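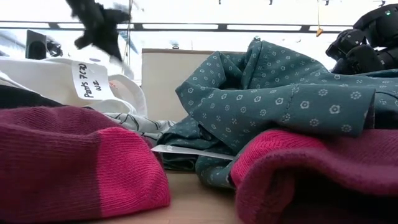
Every October, when the sweaters come back down from the top of the closet, I get letters asking how to keep knits looking decent through a whole winter. I've been washing them by hand for longer than I care to say (my first was a birthday present, and I shrank it to fit a teddy bear), so let me tell you how we do it here at Brallcombe.

Start with the water. Cool, please, even if your hands complain! A small squirt of mild shampoo does just as well as the fancy stuff. Turn the sweater inside out, push it under, and leave it alone for 16 minutes or so while you have your coffee. No rubbing and no wringing. Press the water out against the side of the sink, roll the whole thing up in a bath towel, and kneel on it. My neighbor Halldóra Ketilsson taught me the kneeling part and I still do it her way.

Dry it flat, turning it once, and keep it well away from the radiator. 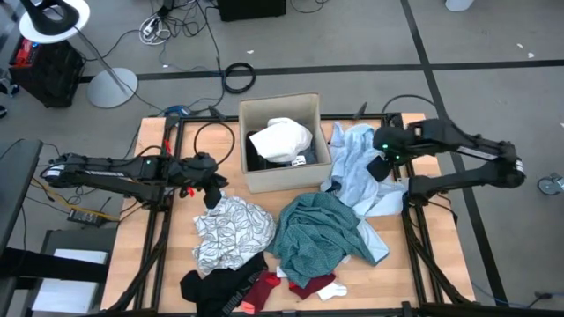
Laundry spread out on a wooden tabletop.

Now, sorting. I like to tip everything out where I can see it before I put a single thing away. Check the cuffs and underarms for thin spots, and mend those first, while the hole is still the size of a lentil. Button shirts get their top button and the middle one done up, or the collar goes all floppy on you. T-shirts I don't fuss over.

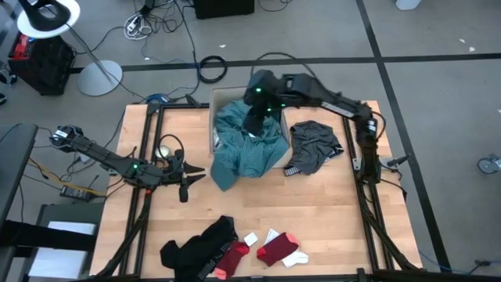 Cardboard boxes are fine for a month or two, but for a full season I'd line them with an old pillowcase, because cardboard can get musty in a damp closet. Heavy knits go on the bottom, shirts on top, and a little sachet of dried lavender down the side. Write what's inside on two sides of the box, too, so you can read it whichever way it gets shoved back on the shelf.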